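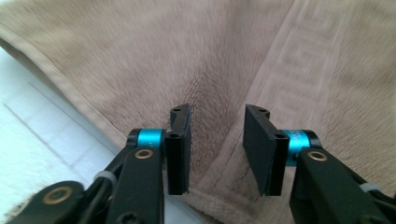
Page last changed: Thu 16 May

Speaker notes – Towels, two hands, and what the wrist view misses
Raghda Bataineh, with Consuelo Collado

Slide 1. Title. Say who we are and that the work is joint between the Rivas group and the people at Lukwood. Consuelo is in the room and takes the hardware questions at the end.

Slide 2. The question. We wanted to know how much of towel folding a policy can learn from demonstrations made with hand-held grippers, with no robot in the loop while the data is recorded. Towels are a fair test. The cloth has no fixed shape, and the part you need to find is a corner or a hem that may be under something else.

Slide 3. Setup. Two grippers, one in each hand. Each has its own camera close to the fingers, and there is a third view from head height. The person doing the folding works at normal speed. We asked them not to slow down for the cameras, and that cost us some blur in the close views. Do not spend long here, the next slide says more.

Slide 4. What the close view gives you. At this distance you get the weave. A terry towel has loops over most of it, then a flat woven band, then a stitched hem, and these are three different textures even when they are all one color. Our first guess was that the network would use the outline of the towel. When the close cameras are the only input, the outline is mostly out of view, and the hem and the band are what is left to go by. Mention the Greek key border. Someone always asks if the pattern matters. We trained once with plain towels only and tested on bordered ones, and the result was worse on the side with the band. The fingers closed on the band as if it were the hem.

Slide 5. What it does not give you. With both corners up, the close view tells you almost nothing about where the rest of the cloth is.
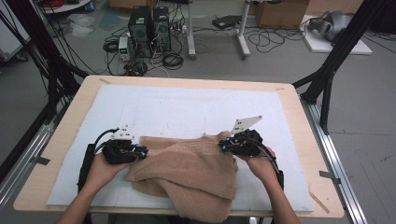

The middle of the towel bunches up between the hands and the near part hangs down over the side of the board, and the policy has to know that before it decides which way to pull. That is the argument for the head view. We keep it at low resolution on purpose, to see how little was enough.

Slide 6. Data. 900 demonstrations in total, recorded from January on. 300 of those were held back and never used for training. We used 4 kinds of towel. The Prelport people asked for more kinds and fewer repeats, and I think they were right, but we had the towels we had.

Slide 7. Result. Go slowly. Close views only: the corners are found well and the fold is often crooked. Close views plus head view: a fold we would accept in about 90 percent of the held-back starting positions when run on the arms. "Accept" means the edges line up within a finger width, judged by someone who did not know which policy was running. Say this before anyone asks.

Slide 8. Failures. Most are double grabs, where the fingers pick up two layers at the hem and the towel will not open. The head view does not help with this. Brolovberg tried a touch sensor in the pads for the same problem and had some luck. We have not.

Slide 9. Next. Larger towels, then fitted sheets if time allows. Consuelo wants to change the fingertip shape first – leave room for her to say why.

Backup slide. Calibration between the views. Only show if asked.

Search the talks archive Enter keyword Go

Contact the Rivas group | Copyright Rivas group and Lukwood | Back to top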